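# skamport

A little command line thing that turns your council's bin calendar into something your phone can read. I wrote it because I live in a street where everybody copies whoever puts their bins out first, and when that person gets it wrong (hi, it was me) the whole row has recycling on the kerb in a general waste week.

## What it does

You give it a zone and a start date, it spits out an `.ics` file with your collection days and a reminder the evening before. Green waste, recycling and general are separate events so you can colour them however you like!

 skamport --zone jorley-2 --start 2014-10-10 --out bins.ics

It'll go up to 5 years ahead, though I wouldn't trust the far end of that. Councils love moving a holiday pickup.

## Installing

Python 2.7 or 3.4, no other dependencies. Clone it, run `setup.py install`, done. If you're on Windows and the accented characters go funny, update to the March release or later, that one was my fault.

## Zones

Zone files live in `zones/` and they're plain text, one rule per line. So far there's Jorley (both halves) and Roltideck, which I typed in from a fridge magnet, so please check it against your own before you rely on it. Suominen is half done. They run a 4 week cycle for hard rubbish and my date maths isn't up to it yet.

Adding your own is easy enough:

 recycling every 2 weeks offset 1
 general every week

Tabs or spaces, it doesn't care. Lines starting with `#` get skipped.

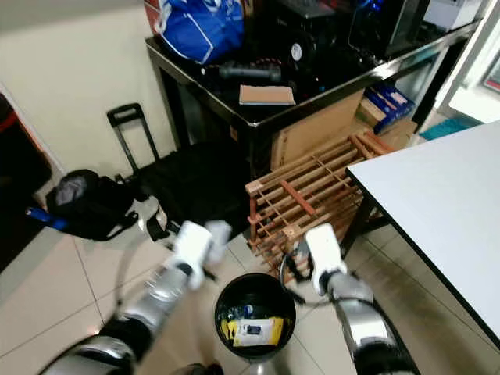 Reminders go off at 7 pm by default, which suits me (kitchen tidied, still light enough in summer to find my thongs) but you can change it with `--remind`. Use 24 hour time, I never got around to parsing "pm" properly.

## Known problems

- Daylight saving shifts the reminder by an hour if your calendar app ignores timezones
- Public holidays have to go in by hand
- No tests for leap years, sorry

## Licence

MIT. Do what you like with it, and send me your zone file if you make one!

3 comments | 11 shares

Contact | Back to top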